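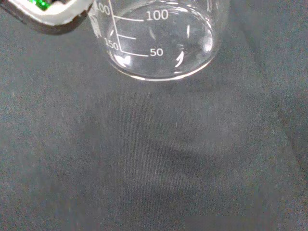 Wrist view, beaker on the grey cloth, gripper to the left of it.

30 March 2021

Trorov wrist kit, on loan from Didato. Glassware today, finally! Agathe had been putting it off since January and I can see why, clear glass on cloth is a horrible thing to ask a small camera to find.

Picture first, then. The printing comes out better than I'd hoped: you can read the 50 and the 100 straight off, and the 150 shows through from the far side, reversed or partly hidden. That last bit worries me a little. If we ever let the software use the printed marks to work out which way the beaker is facing, it'll need to know front from back. The bright line round the base is lovely though, by far the strongest edge against the cloth, and I'd start there if I were writing the finder myself (I'm not, thank goodness — that's Clotilde's job).

Ran 10 picks in the morning with the grip force on the lowest setting. 3 slipped, no breakages. Went up one notch after lunch and it behaved much better, but I stopped early to let the others have the bench.

Moans about the kit: the manual is 159 pages and the force table is hidden near the back. The cable is too stiff and tugs when the wrist turns. Spare finger pads come from Brunet only, and the quote was over 1000 euros for the set, which seems cheeky for bits of rubber.

Still, I like it more than the Terkance one — quicker to fit and far less fuss with the settings.

To do: try the black cloth, ask Didato about a softer cable, find the other box of beakers.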